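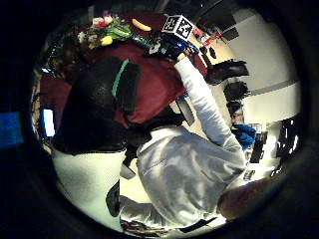
Margareta Zamfir wrote to us after the September open day to say that she had come expecting to stand behind a rope and watch a robot arm go through its paces, and had instead spent most of the afternoon with a glove on, picking up fruit. She asked whether we could put the details of the set on one page, with the price and the practical bits, so that she could send it on to her colleagues. It was a fair request (and not the only one of its kind we had that week), so we have gathered everything together.

Ollness Hand Teaching Set
Shown at the Rallberg open day, Gosteren
Page last updated Dec 21, 2022

What the set is for

Ollness is for workshops, colleges and small firms who want to teach a robot a handling job by doing the job themselves. You put on the glove, you pick things up and put them down the way you normally would, and the set records how your hand moved and where it went. The recording can then be used as teaching material for a robot arm, or played back on a screen so that people can talk about it, and a good many of our customers begin with the second of those and are very happy there for months.

We have always found it a hard thing to explain over the telephone. People picture something like a computer game, or else something like a factory, and it is really much closer to showing a new starter how to do a job. You stand at a table, you have your things laid out in front of you, and you get on with it. That is why we put so much effort into open days, and why we'd much sooner you came and tried it than read every word of this page, although you are very welcome to do both!

What you get

The teaching glove, in black, right hand or left hand. Please say which when you order. Small, medium and large.
The marker cube, white with black square patterns, which fits above the hand so that the cameras can keep track of it.
The hand-held gripper, with its own camera, for recording the same job with a gripper in your fist.
Table cloth in a plain dark colour. Maroon is the usual one.
Recording software, with a licence for one computer.
Cables, charging lead, carry case and a printed handbook.

Not in the box: the computer, the screen, and whatever you want to practise on. We are often asked about the last of these. Go to the greengrocer. We mean it quite seriously – a lemon, a banana, a bunch of greens and some flowers on a cloth will give you a better first session than any number of specially made blocks, and you'll find that everyone in the room has an opinion on how a banana ought to be picked up.

How the demonstration goes

Visitors to Gosteren are taken through in small groups of no more than 10, and each turn at the table lasts 30 minutes. It sounds a long time until you are in it. The first part goes on getting the glove comfortable and the cube sitting straight, and on walking slowly round the table so the system knows where everything is. After that you simply work. Whoever is running the session will call out a task (move the lemon to the other side, pass something along, tidy the flowers) and you do it at your own speed, and then generally do it again, a touch slower, when you see how quick you were.

People do tend to lean a long way over the table when they reach for something at the far side. We have stopped telling them off for it. The cube needs to be in view of the cameras, so a shoulder in the wrong place can leave a gap in the recording, but the software marks the gap on the timeline and you can decide for yourself whether to do that bit over. For regular use we would suggest a narrower table, or moving your things a little nearer to you.

The other half of the session uses the hand-held gripper. This is the part that surprises people who work with their hands for a living. You have been picking things up all your life with a thumb and four fingers, and now you have a pair of jaws and a handle, and a leafy vegetable becomes quite a puzzle. One gardener who came in September told us she had never thought so hard about a stalk. It is useful, though, as the recordings from the gripper are a good deal closer to what a robot arm can copy, and by comparing the two you soon see which jobs are worth handing over and which are best left to a person for now.

Notes on the glove

The glove is a snug fit and is meant to be. If you're between sizes, take the smaller. Rings and chunky watches should come off first, and long sleeves are fine provided the cuff doesn't ride up under the strap of the cube. There is a small light on the back of the hand which you'll soon stop noticing.

It can be wiped down with a damp cloth. Please don't put it in the washing machine. We have thin cotton liners for places where several people share a glove in a day, and we do recommend them for schools and colleges. They are sold in packs of six and can be added to any order.

The Munteanu stand

The adjustable camera stand that goes with the set is made for us by Munteanu and is sold separately, mostly because many customers already own something that will do. It clamps to a table or stands on the floor, and it folds down to fit in the boot of an ordinary car. If you mean to leave your set in one place, a shelf at the right height works just as well, and we can talk you through where to put it. If you are going to be packing up and moving between rooms, do get the stand. It saves a great deal of fiddling about with books and boxes.

Setting out your room

You need a table, a bit of space to walk round it, and even light. Bright windows behind the table are the commonest trouble we are rung up about, and a blind usually settles it. Move spare chairs back against the wall, keep bags off the floor, and gather the cables together along one side where no one will be stepping. The computer is best placed near enough for a helper to see the screen while somebody else works.

Plain cloth on the table is well worth having. Shiny tops throw back the light and patterned ones can muddle the picture, and the cloth has the pleasant side effect of stopping lemons from rolling on to the floor. Ours is heavy enough to lie flat and will go through a normal wash.

Price and hire

The Ollness set is hired by the week at £565, with carriage paid both ways on the mainland. The price covers everything in the list above, along with a telephone call on the first morning to get you started. If you go on to buy within the same season, we take the first week's hire off the purchase price. Purchase prices depend on how many gloves and licences you want, so please ask us for a quotation and tell us a little about the job you have in mind, as we have sometimes been able to steer people towards a smaller order than they first thought of.

The stand and the cotton liners can be added to a hire for a small extra charge.

Coming to see it

Rallberg runs open days at Gosteren in spring and again in September, and there are private visits in between for anyone who would like a quieter look. You are welcome to bring along the things you handle at work. We have had seed trays, bread rolls, bicycle parts and a bag of extremely tangled wool, and we learned something from every one of them. Please let us know beforehand if your items are sharp, very heavy or likely to drip.

The demonstration room is on the ground floor with level access from the car park. The work can be done sitting or standing, and the table can be raised or lowered if you tell us when you book. Tea is provided, and there is usually cake, though on the last open day the morning groups made rather short work of it and we shall be ordering more.

To book a visit or reserve a set, use the enquiry form on our contact page and put Ollness in the subject line. Let us know your glove size if you have it. Otherwise, measure round the widest part of your palm, leaving out the thumb, and send us that.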